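Okay, bed-making thread, because three of you asked and I have been putting it off since April. Get a drink, I do go on a bit. (1/14)

First, a confession. I was a fitted-sheet-and-a-duvet person for nearly 20 years and thought flat sheets were something hotels did to trap your feet. Then I spent a week in a guesthouse in Brelthorpe where the bed was so crisp and so cool that I went home and stripped mine the same night. (2/14)

So now I'm a two flat sheets person. One under, one over, blanket on top. It sounds like more work and for the first month it is, and then your hands learn it and it's about the same as fighting elastic corners onto a mattress that's too deep for them. (3/14)

Sheets: mine are Pelton cotton percale, plain white. Please don't get hung up on thread count. I bought a 1000 set once from a very fancy website and it felt like sleeping in a raincoat. Percale with a plain weave, washed a bunch of times, is so much nicer! (4/14)

White, because you can wash it hot and you never have to match anything. When one sheet wears out in the middle (it's always the middle) you replace just that one and the bed looks the same as it did before. (5/14)

Now the actual making. Take everything off, pillows too. I used to shove the pillows up to the top and work around them and then wonder why that end was always lumpy. Let the mattress air while you have your coffee if you've got the time. (6/14)

Shake the sheet out from the foot of the bed and let it come down by itself. Don't chase it around while it's still full of air. Once it's settled, find the center crease and line that up with the middle of the headboard, and then go and look at your sides. (7/14)

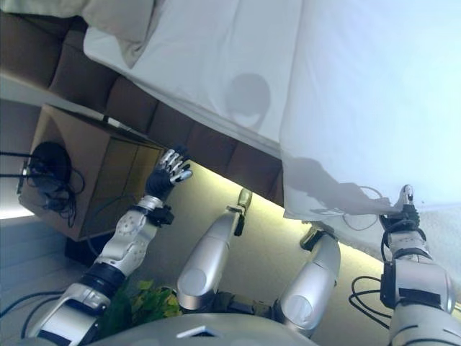 Sides are where an upholstered bed gets annoying, by the way. With a padded frame there isn't much of a gap between mattress and side, so you can't just jam the extra down there. Lift the mattress a couple of inches with one hand and slide the sheet under with the other, palm down, so your knuckles don't scrape along the seams. (8/14)

Pull toward the corner, not straight down. If you pull straight down you get those long ripples running across the bed and you'll be smoothing them until lunch. A gentle tug on the diagonal, then the opposite corner, then the other two. (9/14)

Hospital corners, quickly: tuck the foot end in flat. Pick up the side edge a foot or so from the corner and lay it up on the mattress so it makes a triangle. Tuck in what's hanging. Bring the triangle down and tuck that too. Do it badly five times and you'll have it. (10/14)

Top sheet goes on with the nice side DOWN, so that when you fold it back over the blanket the nice side is showing. My mother told me this for years and I nodded every time and did it wrong every time. (11/14)

The feet thing! If you hate feeling pinned, make a little pleat across the foot of the top sheet before you tuck it, three or four inches deep. It gives your toes somewhere to go. I'd never go back. (12/14)

A few people wanted to know about the blanket in my last post. It's a Merine wool one in the oatmeal color, and it was 50 dollars secondhand with a tiny moth hole that I darned (not well). I keep it folded at the foot until it gets properly cold, and this being November 2021 and my windows being what they are, it's been pulled up every night this week. (13/14)

Pillowcases last. Turn the case inside out, put your hands in the two far corners, grab the pillow through it and flip the whole thing over. No more chin-holding! I still need to write up how I fold the spares so they fit on one shelf, but my coffee's gone cold and there's a load waiting in the dryer, so that will be its own thread. (14/14)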